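Search docs Go Clear

Nimness Hymn Log
README and data card

Welcome! The Nimness Hymn Log is a record of what congregations sang on Sunday mornings, copied line by line from old service bulletins, organists' notebooks and the backs of offering envelopes (yes, really). If you have ever wondered when your church stopped singing a tune your grandmother loved, or which hymns get picked again and again for the last slot before the benediction, you are going to have a good time in here.

The current release holds 3,247 rows. Each row is one hymn or song, sung once, at one service, in one of eight congregations. All of them shared their bulletins gladly, and a couple sent so many boxes that we are still working through them.

What's in the files

hymns.csv is the main table and the one most people want. services.csv has a line for each service, with the season of the church year and the Scripture readings as printed. tunes.csv matches first lines to tune names, so you can tell when the same words were sung to different music. It joins to the main table on tune_id.

Columns in hymns.csv:

service_id – joins to services.csv
slot – opening, response, offering, communion, closing or other
first_line – as printed in the bulletin, with the original spelling
tune_id – blank when we don't know the tune
certainty – a score from 1 to 5, explained below

Please keep the original spelling in first_line when you send corrections! Typing mistakes are part of the fun, and they have helped us more than once to see that a bulletin was copied from another church's stencil. If you need a clean version for matching, build it in your own copy with the clean_lines script in the tools folder.

How the certainty score works

A 5 means the bulletin gives both the words and the tune. A 4 means the words are given and the hymnal in the pews at the time had only one tune for them. A 3 is a good guess by somebody who knows the congregation. A 2 is a hymn number with no hymnal named, and a 1 is handwriting that we read as best we could. Selina Mösli has gone back over most of the 1s with a magnifying glass and a stack of period hymnals, and her notes are in notes_handwriting.txt. Read them even if you never touch the data. They are a joy. 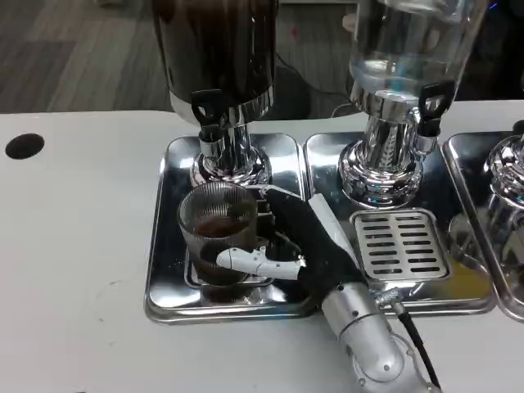 Three drink dispensers on stainless steel trays, with a ribbed glass cup at the left one.

Languages

English makes up the bulk of the log, but about six other languages turn up, mostly in the response and communion slots. Tsung-han Lam checked the Mandarin and Taiwanese first lines, and Chutima Yensuk did the same for the Thai ones, including a lovely set of Easter songs that we had filed under the wrong season. Ernő Bognár read the Hungarian psalms. Where a song was sung in two languages in the same service it gets two rows with the same service_id and slot, so don't be alarmed by what look like duplicates.

Things to know before you start counting

Bulletins tell you what was planned. Organists get sick, power goes out, a visiting preacher asks for something else. When a notebook disagrees with a bulletin we follow the notebook and put a B in the source_flag column of services.csv.

Summer is thin. Several churches printed a single sheet for all of June and didn't list hymns on it, so a drop in that month says more about the paper than about the singing. Evening services are left out for now, and so are weddings and funerals, which families may not want in a public table.

No lyrics beyond the first line are included. Many of the newer songs are under copyright and we don't have permission to share them. Names of singers, soloists and members have been removed too. If you spot one we missed, write to us before opening a public issue.

Getting started

Unzip the release, open hymns.csv in any spreadsheet program and make sure it is read as UTF-8. That last bit matters a lot for the psalms! The notebook called first_look walks through a simple question: which closing hymns moved to the opening slot after a new hymnal arrived? Jui-lin Lau wrote it for a Thursday evening Bible study whose members had never used code before, so the steps are small and friendly.

Known problems

The Zaltuvum box was cataloged twice, under different names, and a few of its services may still overlap.
Tune names with apostrophes break the older import script. Use the one marked v2.
Advent hymns sung early are tagged by the calendar, so they land in ordinary season.

Sending us more

We would love your bulletins, even a handful, even with coffee rings on them. Scans are great and phone photos are fine if the hymn numbers can be read. Put the name of the hymnal in your message if you know it – that one detail saves us hours. Corrections to existing rows can go straight into the corrections sheet, with the service_id and a sentence on how you know.

Contact: Nimness Hymn Log, care of Jui-lin Lau | Copyright the Nimness contributors | Back to top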